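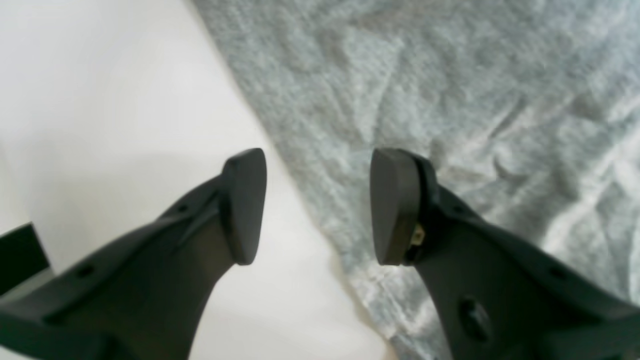

Hemisix, Brosthorpe, domingo, 20 de fevereiro

Imprimir | Enviar por e-mail

Categoria: Visitas técnicas > Têxteis e acabamentos

A Hemisix abriu ao público a unidade de acabamento de Brosthorpe. O percurso começou na recepção dos rolos, onde cada lote é pesado e registrado antes da lavagem. A linha Ashour trabalha com tecidos de 229 g/m² – limite de 269 g/m² – e foi mostrada parada, com os painéis laterais retirados.

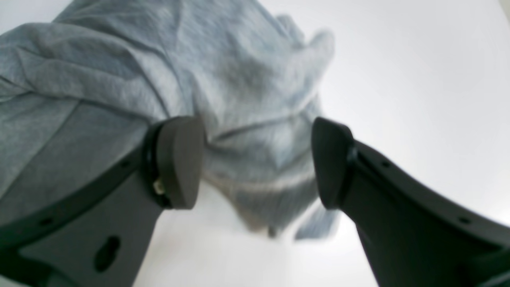

Na secagem, a tolerância de encolhimento é de 2% no sentido da trama. O valor para o urdume não foi informado. O laboratório mantém quase 2000 amostras de referência, arquivadas por gramatura, e os ensaios de abrasão seguem em outra sala, fechada à visita.

O módulo Worier, destinado à recuperação da água de enxágue, ainda está em montagem. A entrada em serviço foi anunciada para outubro. Estacionamento pelo portão dos fundos.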